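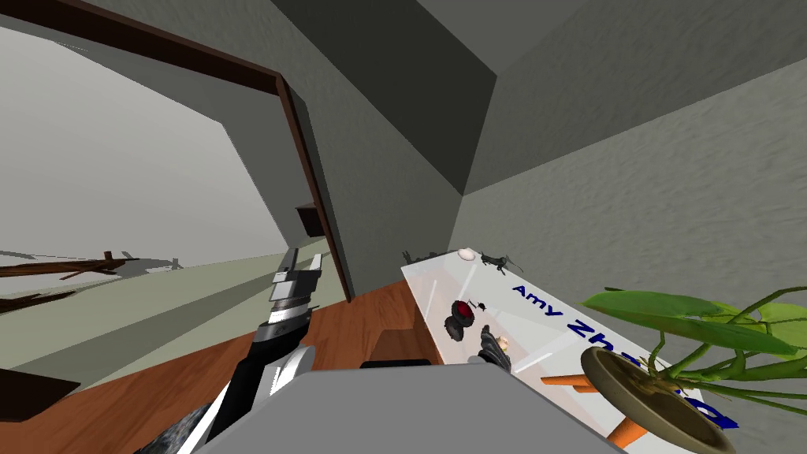 2 min read

Call for participants: tell us which chores a machine should do first

Nososer is looking for people who clean, tidy or stock shelves, at home or for pay, to take part in a study of household and shop-floor robots. You do not need any technical background. If you have ever cleared a table with a houseplant on it and small things scattered over the rest, you know enough to be useful to us.

The study is called Noh. It asks whether robots can do ordinary chores yet, and how well they would have to do them before you would let one into your kitchen or stockroom. Our current answer is "some of them, slowly." A two-armed robot can be taught to pick up an object and put it down somewhere else. Small items among other small items are harder. Glass tabletops are harder again, and so is working next to a plant without dragging the leaves along.

We do much of our work in simulation before trying anything on hardware. Our library holds 3,475 recorded attempts at picking up, moving and wiping. We need people to watch a selection and tell us what they think.

What you will do

You will attend 2 sessions at our office in the Astora building. In the first, you watch short recordings and mark each attempt as acceptable, not acceptable or not sure. In the second, you steer a simulated robot yourself with a pair of hand controllers and try to finish a chore. Training is given at the start. Most people find the steering tiring, so there are breaks.
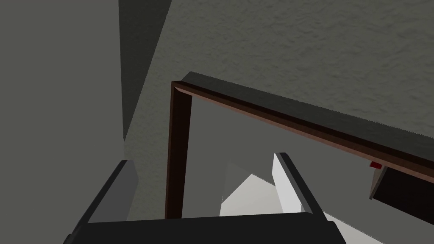 Judging distance is the part that takes the most practice. The gripper can block your view of the thing you want to reach, and door frames and corners are easy to bump when you are looking somewhere else. Bumping them is fine. We record the mistakes along with everything else, and your score has no effect on your payment.

Who can take part

You must be 18 or over and able to use both hands for the controllers. Glasses are fine. We would especially like to hear from hotel and office cleaners, home care workers, and people who work in small stores. Employees of Nososer or of Gorker, which supplies our controllers, cannot take part.

Payment

You will receive $100 after the second session. If you stop early, you are paid for the session you attended.

How to apply

Fill in the short form at the front desk or ask for it by mail: Nososer, Noh Study, Room 759, Astora Building. Tell us what kind of chores you do and how often. Sessions run through August, with the first starting at 9:30 a.m. and evening places available on request. We reply to all applicants, including those we cannot place.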